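Questions people send us about Stadeck House, answered by someone who has read the estate papers and doesn't believe all of them.

## Is the house really as old as the sign says?

Parts of it. The sign at the gate gives one date for the whole building, and that date belongs to the cellar and one stretch of the north wall. The front you walk up to is much later. We have asked for the wording to be changed, and the sign has since been repainted with the same wording.

## Did a king sleep here?

I doubt it. The claim first turns up in a sale notice, printed when the owners badly needed a buyer. No household account mentions a royal visit, and those accounts are fussy enough to record the price of candle ends. The "King's Room" got its name after the notice came out.

## Who were the Brunisiks?

They bought the estate from a creditor, added the east wing, and ran out of money before the roof was finished. Family tradition makes them descend from a knight. The parish register makes them descend from a tanner, and I would go with the register. They kept the house for five generations, sold the outlying farms one at a time, and left behind a lot of letters complaining about drains.
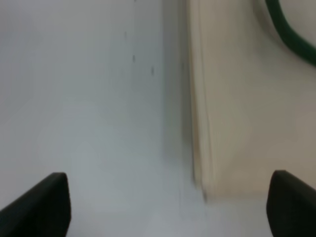
Kourosh Amini wrote to say that we are too hard on the family: a missing record doesn't prove there was no knight, and plenty of parish books from those years were lost or badly copied. Fair enough on the books. But the tanner's entry is there, with the right first name and the right village, and until someone finds a page with the knight on it, he stays out of the guide.

## Are the portraits original to the house?

Some are. The inventory made before the big auction lists 2836 lots, including furniture, books, kitchen goods, and "sundry pictures, various." That last phrase has been used to prove almost anything. The two portraits on the staircase can be matched to the list by their frames. The lady in green over the dining room fireplace can't. She was bought for the house from a dealer in March 2000, and the name on her label was the dealer's idea.

## Is there a secret passage to the church?

There is a drain. It runs in the direction of the church for a short way and then turns downhill, as drains do. Children were told otherwise for a long time, and some of them grew up and wrote booklets. I've read three of the booklets and none of the writers had been inside it.

## What about the ghost?

The gray lady is first mentioned in a newspaper piece written to promote a summer fair. We don't run ghost tours. An outside company, Zader, has asked to, and the answer was no.

## Who owns Stadeck now?

The Daneshvar Trust owns the house, the walled garden, and the orchard. The park is in separate hands — a detail the brochure skips — and the footpath across it can be closed during lambing. Check the notice at the lodge before you set out from that side.

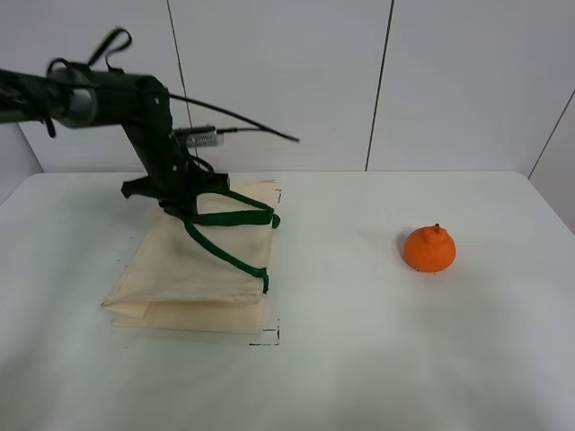 The Trust took the place on with a promise to open every room. So far the ground floor, the staircase, and two bedrooms are open. The east wing has been "opening next season" in each brochure I have on my shelf, and I would not plan a trip around it.

## Can I look at the estate papers myself?

Yes, by appointment. Write first and say what you want to see, by box number if you know it. The catalog is patchy after box 5, and a few folders hold something other than what their labels promise. Use pencil only. Photos without flash are allowed for private study.

## I think I'm related to the family. Can you confirm it?

Probably not. Send copies of certificates, working back from yourself, and we'll compare them with the register. Please don't send a printout of an online tree on its own. Most of the ones we get go straight to the knight.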